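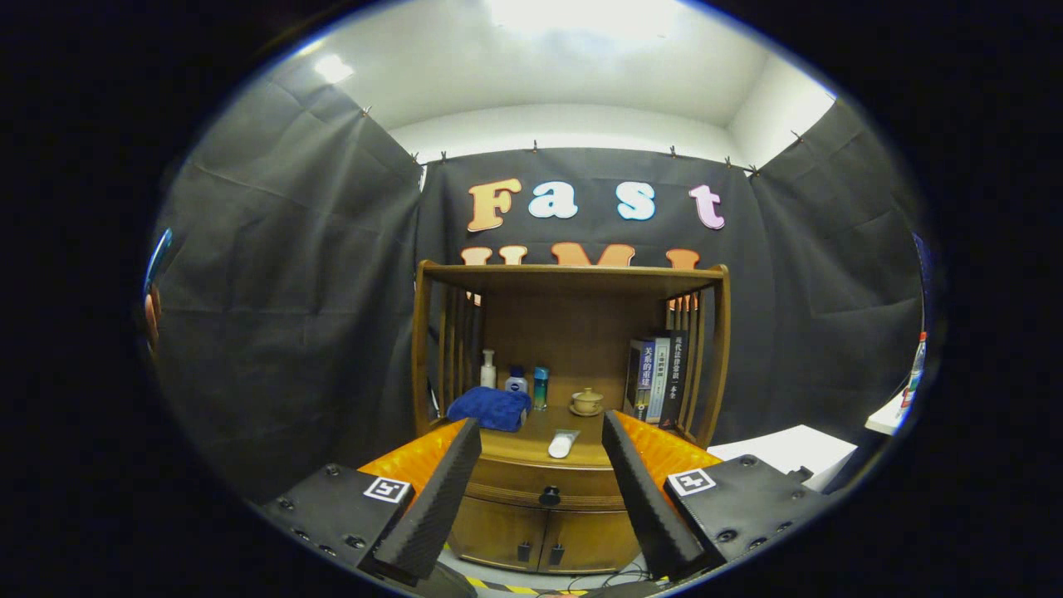
By R. Tsolakis

The owner of Woltora, the secondhand furniture store on the main street in Trinthorpe, has been trying to retire for 18 years. He sets a date every May and then somebody's aunt moves to Florida.

"They call and say it's a few pieces," he says. "It's a dining set for 30 people and an organ."

He doesn't buy organs. He has 2 of them in the back.

His trade, as he describes it, is mostly talking people down. Families arrive with a number in mind, usually one they heard on television. He once offered $443 for a bedroom set and was told it had come over from Kilivberg by ship. "I said so did my grandfather, and we couldn't get anything for him either."

What does sell? Small bookcases, he says, and anything that fits in a hatchback. Wardrobes he calls "a long-term relationship." Young couples measure them, go home to talk it over and come back with a lamp.

I asked what his own house is furnished with. He looked at the organs for a while.

"My wife picks," he said. "She buys it all new."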